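Golf History and Course Strategy, Unit 2: Reading a Scorecard
Notes by Siwan Lewis
November
Last updated: November, 9:40 a.m.

Okay, picking up where we left off. We got through stroke play before the break and I promised we'd do match play next, but so many of you asked me about the handicap column on the scorecard that I'm doing that first. Match play makes more sense afterward anyway.

Get out the Reldale card I handed around. Along the top you've got the hole numbers, then the yardages for each set of tees, then par, and then a row marked "HCP" or "Index" that looks like somebody shuffled a deck. That row ranks the holes. The one marked 1 is where a weaker player is most likely to need a stroke against a stronger one, and 18 is where they need it least.

I used to tell people it ranks the holes from hardest to easiest, and I've stopped, after Reinhold Frerichs (he taught this unit before me and still reads my notes, hi Reinhold) marked it in red on my draft. A brutal par 3 over water can be hard for everyone. If the scratch player makes 4 and you make 4, you didn't need help there, you both just had a bad time! A long par 5 is different. The good player gets home in five and you're still hacking along the tree line. So long holes tend to get the low numbers, and par 3s tend to sit up in the teens.

Now the yardage. The forward tees at Reldale add up to 3356 for the front nine if you include the practice loop hole, which the card does and which drives me nuts, so cross it out. The back nine at Cinstead, the little course we're visiting, plays 1746 from the forward tees. That's short! It's mostly par 3s with a couple of drivable 4s thrown in, and I don't want anyone bringing fourteen clubs. Take half a set. You'll learn more about your 7-iron in one afternoon than you would all season.

Giving and getting strokes

Say I'm playing Reinhold and I get 13 strokes from him. I go down the index row and put a dot on every hole ranked 1 through 13. On those holes I take one off my score before we compare. If I make 5 and he makes 4 on a dotted hole, we tie it. On the five holes without a dot we play straight up, and he usually takes those (he's been playing since before I could walk, so I don't lose much sleep).

Put the dots on before you tee off. I've seen a perfectly good friendship go sour on the 16th green over whether somebody was getting a shot, and both people were sure.

What if you get more than 18? Go around again. Somebody getting 20 gets one stroke on every hole and a second stroke on the holes ranked 1 and 2. Most of you will be in this group at the start and it's really nothing to be shy about. I was there for years.

One more thing people mix up: par has nothing to do with it when we're comparing hole by hole. You don't have to make par to win a hole. You have to beat the other person, and an ugly net 6 beats a net 7 every time. I love that about it, because a blow-up hole costs you one hole and then it's over and you walk to the next tee.

For next time

1. Mark up the Reldale card for a player getting 13 strokes, then again for one getting 20. Use different colors, please.

2. Find the longest stretch of holes on that card where the first player gets no dots. Would you play those holes more carefully or less? A few sentences is fine.

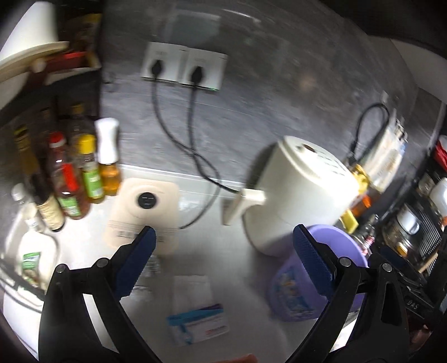

3. Read the Dobson chapter on match play, but skip the section on foursomes, which we'll do together. If the reading link on Hostent asks you to log in twice, just close the tab and open it again.

4. Write down one hole you've played where the index number felt wrong to you, and why. Any course counts, and if you haven't played one yet, pick a hole you've watched on TV.

Bring the marked-up card to class. We'll start with concessions, and when it's okay to pick up your ball.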